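Skastex open day at Skernine, who else went?

Forum > Meetups and Visits

gantrycrab
Posted 2024-06-09

I drove up to the Skastex open day at the Skernine building. 628 miles round trip. I know several people here had it on their list, so I'll put down what I saw while I still remember it.

Check-in was slow and the parking lot was full by the time I got there. After that it was well run. They took groups of 8 through on a fixed route: machine shop, cable test room, then the simulation room, which was the part I came for. The Sovau cell was roped off and we only saw it through the window. The guide said it would be open to visitors next March.

In the simulation room they had two-arm household tasks up on a big screen. You could stand there as long as you liked between groups, and the operator took questions.

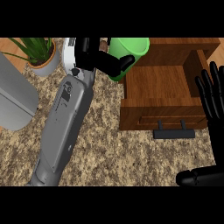
My main interest was how they handle two different hands in one task. I run a single arm at work and we've been arguing about adding a second one. Their setup has a plain two-finger gripper on the grey arm and a fingered black hand on the other, and I asked why they didn't match them. The operator said the gripper is easier to plan for and the hand is there for jobs the gripper can't do. The finger of the gripper was right up against the side of the green container, with the other hand over by the cabinet. I asked how the contact is modeled when only the side of a finger is touching, and got a decent answer about friction settings, most of which I wrote down wrong. I'll fix my notes and post them if anyone wants them.

Free coffee. Bring your own lunch.

tapered_shim
Reply

Thanks for writing it up. Did they show any of this on hardware? I went last year and it was all screens after the machine shop. I'm not driving that far again for a render.

gantrycrab
Reply

One arm running on a bench in the cable test room, repeating the same bend for wear testing. Nothing with two arms on hardware that I saw. The guide said the Sovau cell has a pair, but see above about the window.

tapered_shim
Reply

So same as last year. A simulated drawer always slides. The one in my kitchen needs a hip.

Odd_Flange
Reply

I don't think that's fair. Nobody trains on hardware first anymore if they can avoid it. I was in a later group and asked about drawers in particular. They vary the friction and the handle shape between runs, and the number he gave me was 1565 variations for that one cabinet. You can say it isn't enough but they aren't pretending every drawer is the same.

tapered_shim
Reply

Variations of a drawer that works. Did he say how many of them stick halfway?

Odd_Flange
Reply

He didn't and I didn't ask. Fair question for next time.

mossbelt
Reply

Was the Odukoya planner talk on? That was on the schedule I got by email, second floor, and it's the only reason I was thinking of going.

gantrycrab
Reply

It was on but moved to the ground floor and cut short. Slides only, no questions at the end. I caught the second half. It covered how the planner splits a job between the arms, so one of them can wait near the furniture until it's needed. If you've read their write-up you didn't miss much.

mossbelt
Reply

OK, I have read it. That saves me a day.

I disagree with the operator about the gripper being easier to plan for, by the way. Easier for one grasp, yes. Once the thing has to be passed to the other arm you need a handover that works for both, and with mismatched hands you're doing that work twice. We tried it and went back to two grippers.

gantrycrab
Reply

That's close to the argument at my shop. What were you passing across?

mossbelt
Reply

Plastic tubs, mostly. The fingered hand kept choosing the rim and the gripper wanted the rim too.

Odd_Flange
Reply

For anyone going next year, the overflow lot is behind the loading dock and the sign is hard to see from the road. The gate code they emailed, 1918, is only for the open day, so don't count on it working again.

tapered_shim
Reply

If they let people into the Sovau cell in March I'll go. gantrycrab, yes please on the friction notes.

gantrycrab
Reply

Will do. Give me a few days, I emailed the operator to check two of the values.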